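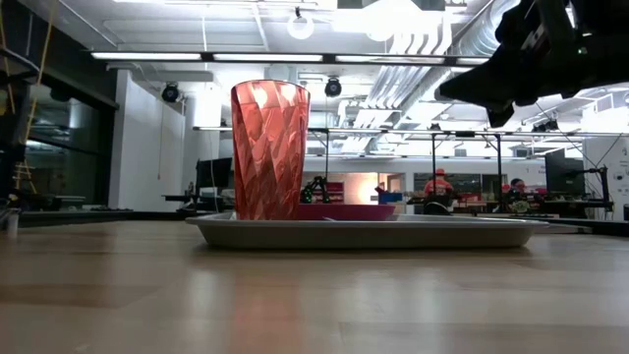 Helpers wanted for the summer lunch club in Gatstead

The Cillemden Kitchen is looking for people who like to cook, to serve and to sit with guests at our lunch club in Gatstead. The club is open during the school holidays and also one day in the week for the rest of the year. We have two paid places and several places for unpaid helpers. Please read the whole page before you write to us, as the two kinds of place are different.

Who we are

We started as a small soup evening in the hall on Ogilvie Street. In May we moved to a bigger kitchen at the back of the old library, with a proper oven and a dining room that gets the sun until the afternoon. Last year we served 900 lunches. Many of our guests are older people who live alone, and in the holidays we also have families with children. A guest pays what he or she can, and we don't ask questions about it.

The food is simple and comes from many countries, because the cooks also do. One week it can be groundnut stew, the next week fish pie, and there is always one dish without meat. The menu is decided on the Monday, when we know what the shops and the gardens have given us.

Paid place: assistant cook

You will work under our head cook, Kofi Abugri, four mornings a week. You will prepare vegetables, cook rice, potatoes and soups, keep the cold store in order and write down the temperatures in the book. On some days Kofi is away and then you will lead the kitchen by yourself, with the help of two people. For this reason we need somebody who has already cooked for groups. It can be in a school, a canteen, a care home or a church, it doesn't need to be a restaurant.

You should have a food hygiene certificate, or be ready to take the course in your first month. We pay the course and also the hours you spend on it. You should be able to lift a full pot with another person. Your English must be good enough to read labels and to speak about allergies with guests. It doesn't need to be perfect, mine is not either.

Paid place: dining room host

The host opens the room, sets the tables, welcomes the guests and keeps the list of who is coming. It is the host who notices that somebody has not come for two weeks and makes a telephone call. We would like a patient person with a good memory for names. Experience in a café is useful but we can teach you the work. You will also look after the cups and plates and tell us when something must be replaced.

The hours are the same as for the assistant cook but start a little later and finish a little later. Both places are for one year, with a wish to continue if our grant from the Avau Fund is renewed. The pay and the holidays are written in the job sheet, which we send to everybody who asks for it.

Unpaid helpers

Helpers come for one shift in the week, or for one in two weeks if this suits better. You can choose the kitchen, the dining room or the washing up. We are also looking for a person with a driving licence who can bring lunches to guests who are ill. We pay the bus fare or the petrol, and you eat with us, of course.

You must be at least 16 years old to help in the dining room and 18 for the kitchen. For drivers and for helpers who visit guests at home we must make a background check. It takes some weeks, so please apply early.

What a shift looks like

The kitchen starts at half past eight with coffee and a short talk about the menu. The tables are set at eleven. Lunch is served from twelve until half past one, and then tea, and after tea some guests stay to play cards and they don't like to be hurried. We close the door at three. In August it is hot in the kitchen and very noisy in the room, and you should know this before you apply.

How to apply

For a paid place, send us a letter of one page and the names of two people who know your work. We don't need a photograph or your date of birth. Please tell us in the letter what you would cook for 40 people with a small budget, if you apply for the kitchen, or how you would welcome a guest who comes for the first time, if you apply for the dining room.

To become a helper it is enough to fill in the short form at the library desk, or to come to the club and ask for Agnes Skinner. She makes the rota and she can show you the rooms. The best time to find her is after half past one.

Those we invite for a paid place will come for a talk and one trial shift, and the trial shift is paid. We answer every letter, also when the answer is no.

Posted 8 Jul 2026. The paid places stay open until they are filled. Helpers are welcome at any time of the year.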